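Dorno 26 Owner's Guide
Section 5: Recommissioning the engine and fuel system after winter lay-up

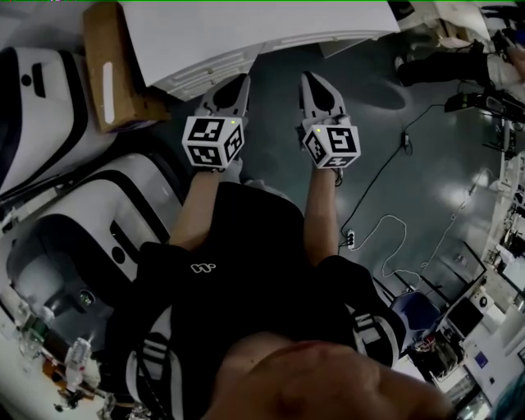
Carry out this section with the boat ashore or secure on her berth, the ignition key removed and the battery switches off until step 9. Allow a full morning. Boats fitted with the Zwane inboard follow all steps. Boats with the outboard bracket should skip steps 4 to 6 and refer to the engine maker's own booklet.

12 shares

5.1 Before you start

You will need a flashlight, a bucket, rags, a set of metric wrenches, a new raw-water impeller with its gasket, a fuel filter element and the grease gun supplied in the cockpit locker. Have the lay-up sheet from last season at hand. If the previous owner did not leave one, assume that none of the winterizing steps were done and check everything.

CAUTION: Open the engine hatch and leave it open for at least 5 minutes before reconnecting any electrical equipment. Gasoline vapor is heavier than air and collects in the bilge. If you smell fuel, stop and find the leak.

5.2 Procedure

1. Remove the cover and the support poles. Stow the poles in the port locker, longest at the bottom.

2. Check that both cockpit drains are clear. Pour a bucket of fresh water down each one. It should run away without backing up around the grating.

3. Refit the hull drain plug and tighten it by hand, then a quarter turn with the wrench. Do not use sealant on the threads.

4. Close the engine block drain and the manifold drains. The rear manifold drain is hard to see and is best found by feel, behind the alternator bracket.

5. Fit the new impeller. Wet the blades with a little dish soap and turn them in the direction of pump rotation as you push the impeller home. Refit the cover plate with the new gasket.

6. Inspect every hose on the cooling circuit. Squeeze each one along its length. Replace any hose that feels soft, is cracked at the clamp or has a visible bulge.

7. Change the fuel filter element. Catch the old fuel in a container and look at it in good light. A layer of water at the bottom means the tank should be pumped out before you go further.

8. Check the engine oil and the drive oil. Milky oil in either one must be investigated before the engine is run.

9. Reconnect the batteries, positive lead first. Turn on the house switch only and test the bilge pump, blower and navigation lights.

10. Run the blower for a full 5 minutes. Turn on the engine switch, connect the flushing hose or confirm that the seacock is open, and start the engine.

11. Let the engine idle at 700 rpm. Cooling water should come from the exhaust within half a minute. If it does not, shut down at once and go back to step 5.

12. With the engine warm, look under the hatch for drips at the filter, the pump cover and the drains. Keep hands and clothing clear of the belts.

NOTE: A new impeller may squeal for a second or two on first start. A squeal that continues means the pump is running dry.

5.3 First trip

Stay close to the harbor for the first hour and keep below half throttle. Check the bilge when you stop and again when you are back on the berth — a slow weep from the shaft seal often shows only after a run.

Write the engine hours on the lay-up sheet. The impeller is due again next spring whatever the hours.

5.4 Parts and help

The impeller kit is part number 448. Order it from Nullmont Marine, parts desk, attention Nerys Watkins. Warranty questions go to Marietjie Visser at the same address. Please give the hull number, which is molded into the transom on the starboard side.

Section 6 covers the steering and trim tabs.

3 comments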